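Sealing dark marble in a kitchen: how many coats?

Stone and Tile > Countertops
Thread started by avram_b

avram_b
Member, 16 posts

Going to have dark marble put in, L-shaped run, polished, with a wood-topped island sitting in the inside corner. The fabricator (Prokmont) quotes two coats of penetrating sealer before delivery and says to repeat every March. The installer says polished marble that dense takes up almost nothing and the second coat is wasted. Which one is right? I cook with a lot of lemon and vinegar, if that matters.

Layout:
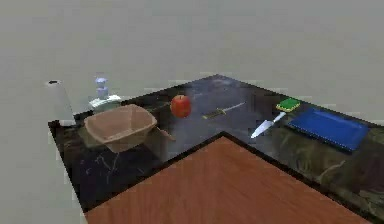
The long leg gets the most use. The short leg is mostly for setting down groceries, so I would accept a different schedule for it if there is a reason to have one.

Brândușa Avram

hirvonen_k
Member, 200 posts

Test before you seal. Put a teaspoon of water on an offcut and leave it under a glass for 16 minutes. Wipe. If there is no dark spot, the sealer will not go in either and you will be buffing residue off the surface. If there is a spot, seal, wait a day, test again. Stop when the spot stops appearing. The number of coats comes out of the test and has nothing to do with the month.

Sealer does nothing for lemon. Acid etches the calcite itself. You will get dull marks on a polished finish whatever you put under it.

Aarne O.
Moderator, 2364 posts

Agree on etching, disagree on the offcut. Offcuts are often taken from the slab edge and may not have had the same resin treatment as the middle. Test on the installed top, in two places at least, one of them across a vein. Veins can be more absorbent than the ground. I have had tops that beaded everywhere except along one pale vein about an inch wide.

hirvonen_k
Member, 200 posts

Testing after install is fine if you have no plan to reject the slab. I would want to know before it is cut. Ask for an offcut with the resin side marked.

kwau
Member

What are you doing for the sink? If it is stone as well, the bowl needs a separate answer. A countertop gets splashed. A bowl has standing water, soap, and whatever the tap water leaves behind. Hard water deposit on dark stone shows up as a gray ring and the usual descalers are acids, so you cannot use them.

Kwok-wai Au

avram_b
Member, 16 posts

Yes, stone. Gray with white veins. Prokmont sources it from Jelen and their sheet only says "sealed at factory", with no product name.
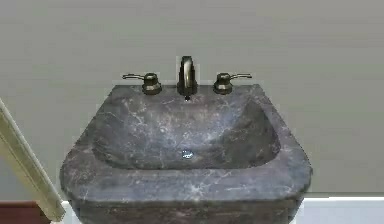
Last edited by avram_b on 2011-01-24. Reason: added sink

I have written to Jelen to ask what was used. Reply pending. The water here is hard, so the ring is a real concern.

Aarne O.
Moderator, 2364 posts

Find out whether it is a solvent-based or a water-based product. Some water-based sealers will not bond over an earlier solvent-based one. If they cannot tell you, treat it as unsealed and run the water test on the rim. Don't strip it unless the test fails.

For the ring: neutral soap, rinse, dry with a cloth after use. A squeegee leaves a line at the bottom of a curved bowl.

g_baldurs
Member

I would not seal the bowl at all. I fitted one from Hafþórsson and kept up with sealer on it for two years. The coating wore unevenly, faster around the drain, and the patchiness looked worse than any water mark. I stripped it and now wax the rim only.

Gunnlaugur

kwau
Member

A penetrating sealer should not leave a visible layer to wear unevenly. That sounds like a topical product, or an impregnator that was not wiped off before it cured. Which was it?

g_baldurs
Member

Kevamero, the one in the gray can. Label said impregnator. I left it on for the full dwell time and wiped.

hirvonen_k
Member, 200 posts

Wiped with what? If the cloth is already loaded with sealer you just spread a film. Use a dry one and change it partway through.

g_baldurs
Member

Same cloth throughout. I still don't accept that it explains the drain area.

Aarne O.
Moderator, 2364 posts

It might. Sealer runs down and pools at the low point, so the film there would be thickest and would break up first.

avram_b
Member, 16 posts

Plan so far: offcut test before cutting, second test after install across a vein, one coat and retest if it darkens. No fixed date for resealing. The bowl waits until Jelen answers. Is honed worth the extra cost for the long leg only, given the lemon?

kwau
Member

Etching shows less on honed, but oil shows more on dark stone. And the two finishes will read as two different colors where the legs meet.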